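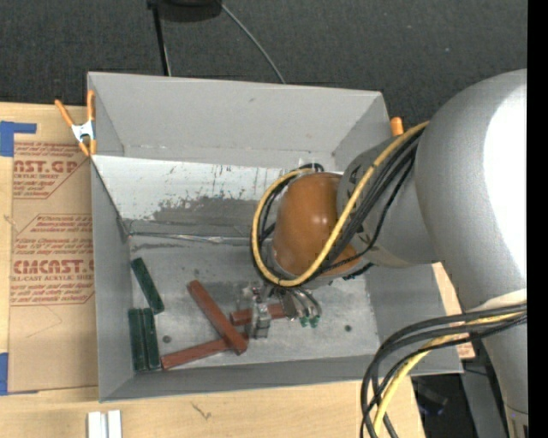 Ballstead Furnished Rentals – Listings and Property Data Group

Notebook, June 2022

Feed cleanup, furnished units

Picked up the duplicate listing problem again. The export from Iltis has 2832 rows for furnished units, and the public site shows fewer than that. In February we put the gap down to expired leases. That is only part of it. The rest comes from how the unit number is stored. Iltis keeps "7-C", "7C" and "#7C" as three separate values, and the match script treats them as three units until the photo check, where it drops whichever ones came in last.

Changed the match key to building code + floor + unit letter, all upper case, punctuation stripped. Reran on the Vostley building only. Duplicates merged as expected except for 2 pairs, both on the parking level side, where the manager's sheet lists the storage cage under the same number as the apartment. Left those alone. They need a type field, and the sheet has none.

Utilities text

The bigger nuisance is the "all included" wording. Owners write it in the free text and the checkboxes say something else. Pulled 40 listings from Vostley and Antwi and read them by hand against the lease addendum.

What I marked down for each:
water in rent or in HOA fee
internet, and whether there is a speed cap
electric, and whether there is a monthly allowance
parking, attached or off site
gym and pool access for tenants (owner only in some buildings)

Electric is the worst field. Almost half of the Antwi listings say utilities are included and then the addendum sets an allowance, with the tenant paying anything over it. The site filter reads the checkbox only, so a search for "electric included" returns all of them. Proposed fix is a third value, "allowance", with a dollar amount next to it. The form change is small. Backfilling is slow, as the addendum is a scan for most of the older units and the amount has to be typed in.

Water looks fine. Internet is fine for Vostley, where the building contract covers every unit. At Antwi it depends on the owner.

Parking distance

Tried replacing "steps from" and "close to" with a walking time from the lobby door to the assigned space. Works for the attached garage. Fails for the Antwi overflow lot, because the map service routes the walk along the service alley, and the gate there is locked to tenants. Times come out too short. Turned the field off for Antwi until the route can be set by hand.

Furniture inventory

Template has one line for "kitchen, complete". Too vague for move-out deposits. Split it into cookware, dishes, small appliances and linens. Kept the old line in the database so past inventories still open. Condition codes unchanged.

Open items
– type field for storage cages, ask the Vostley office for a corrected sheet
– "allowance" value on the electric field, form and filter both
– rerun the new match key on Antwi, compare row counts before publishing
– minimum lease length is blank on some renewals, the site shows it as zero months
– old match script is still on the nightly schedule, switch off after the Antwi run checks out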